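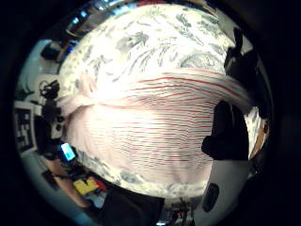
Small Claims, Big Questions: How Renters Get Their Deposits Back
Project report by Mercy Kinyua and Ramiro Pacheco
Advisor: Griet Vanhove

When we picked security deposits as our topic, we thought we'd be done in a week or so, and our advisor was kind enough not to laugh. Every state has its own rules on how long a landlord may keep the money, what counts as normal wear, and what has to be put in writing, and it took us most of July just to get them straight in our heads.

We read 183 small claims rulings and sorted them by what the two sides were fighting over. Cleaning charges came up the most (carpets, ovens, and more carpets!), with paint a close second. We also sat in on six hearings, and we'd like to thank Roos Desmet at the Nusgate tenant clinic, who spent a whole Thursday afternoon explaining what we had just watched.

What struck us both was how much turned on paperwork. Renters who had a signed move-in checklist usually did well, and so did landlords who mailed an itemized list on time. In nine of the rulings the landlord had missed the deadline and lost the right to keep anything, even where the damage was real.

Our notes on each hearing are in Appendix 2, along with the blank checklist the clinic let us copy.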